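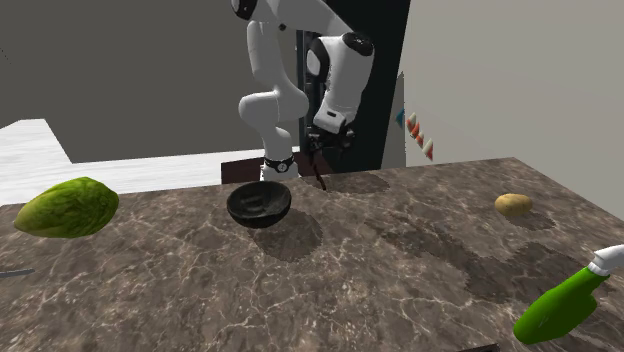

Marmor in der Küche: so bleibt er bei mir schön

Ich liebe meine Arbeitsplatte, aber sie ist eine Diva! Zitrone, Essig, Tomatensauce, alles hinterlässt matte Stellen, wenn man nicht gleich wischt. Deshalb liegt neben dem Herd immer ein feuchtes Tuch (meistens sogar zwei).

Täglich abwischen

Lauwarmes Wasser und ein Spritzer neutrale Seife, mehr nehme ich nicht. Danach trockenreiben, sonst gibt es Kalkränder. Schwere Töpfe hebe ich an und schiebe sie nie über den Stein. 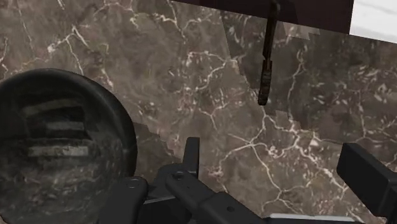
Fettflecken

Natron mit etwas Wasser zu einem Brei rühren, dick auftragen, Folie drüber und über Nacht stehen lassen. Für einen großen Fleck habe ich im Februar 300 Gramm gebraucht, und beim zweiten Anlauf war er weg!

Imprägnieren

Einmal im Jahr kommt bei mir Wanditine drauf, dünn mit dem Baumwolltuch, und nach 23 Minuten nehme ich den Rest ab. Vorher unbedingt an einer Ecke testen.

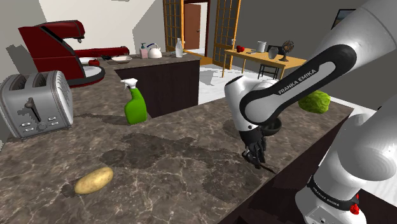
Nnaji schreibt dazu: Bei mir hat der Natronbrei erst geholfen, als ich ihn richtig trocknen ließ, also die Folie am Morgen runter und noch einen halben Tag warten. Rotwein ging damit aber nicht raus.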